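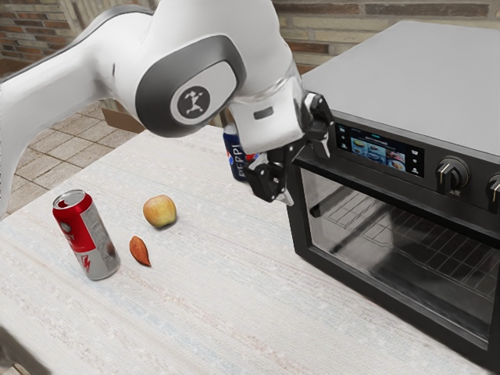 4.2 Worktop space and the use of small ovens

The diary returns covered 36 households, all living in flats with a kitchen or kitchen corner that opened on to the main room. Households on the Asside estate had moved in before the refit and kept the original worktops. Those at Velstead had the shorter worktops fitted as part of the refit, together with a deeper sink. Both groups had been given the same diary sheet, on which each use of a cooking appliance was entered with a start time, an end time and the kind of food cooked.

The built-in oven was used less often than the earlier survey had led us to expect. In both groups, most baking and roasting for one or two people was done in a countertop oven, and the built-in oven was kept for larger meals or for storing trays. Several respondents wrote in the margin of the sheet that the built-in oven took too long to heat for a single portion. Others gave its height as the reason – it sits below the worktop in both layouts – and this was more common among older respondents.

Where the countertop oven stood had a clear effect on how it was used. An oven placed at the end of the worktop, with clear surface on one side, was used for main meals as well as for toast and snacks. An oven placed between two other appliances was used mostly for short tasks. We take the clear surface to matter because a hot tray has to be set down somewhere within reach, and respondents who had no such space tended to report using the hob instead.

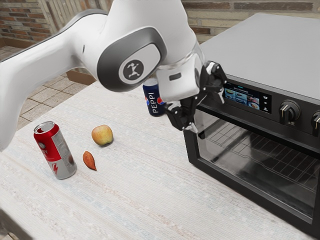

Figure 3. A countertop oven with open surface beside it.

The measure of clear surface used here follows the Ogunleye scale, with one change. The scale in its first form counts any part of the worktop not covered by a fixed item. We also left out parts covered by items which had stayed in the same place for the whole diary period, whether or not they were fixed. Bread bins, kettles and knife blocks are the usual cases. With this change, scores for the two estates moved further apart, and the Velstead kitchens scored lower in every size band except the smallest.

Loose items were treated separately. Drinks cans, fruit, post, keys and medicine packets were found on most worktops at some point in the diary period, but they were seldom there on more than 3 visits in a row. The link between loose items and oven use was weak. Respondents moved such items when they wished to cook and did not think of them as taking up space, even where the area covered was greater than that of a kettle. For this reason loose items were given no weight in the final score. A trial run with a small weight did not alter the order of the households.

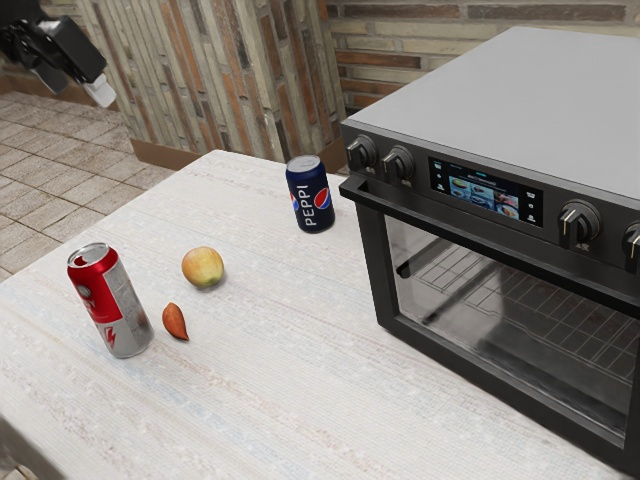

Figure 4. Loose items (drinks cans, an apple, a nut) on a surface shared with a countertop oven.

Time of use followed the same pattern on both estates, with a low peak before 8 am and a longer one in the early evening. The evening peak came later at Velstead, where more respondents worked shifts. Oven sessions there were also shorter, but the difference falls away once household size is taken into account, and we do not treat it as an effect of the worktop.

Two limits should be noted. First, the diary was kept for 4 weeks in October, and summer use may differ, since a large oven warms a small flat. Second, energy readings came from Umadow plug meters, which could be fitted to the countertop ovens but not to the built-in ones. Readings were stored at 48 points per day, so a session shorter than half an hour may appear in one reading only. Start and end times were therefore taken from the diaries and the meters were used as a check. Where the two disagreed, the diary entry was kept unless the meter showed no load on that day, in which case the entry was dropped from the tables in section 4.3.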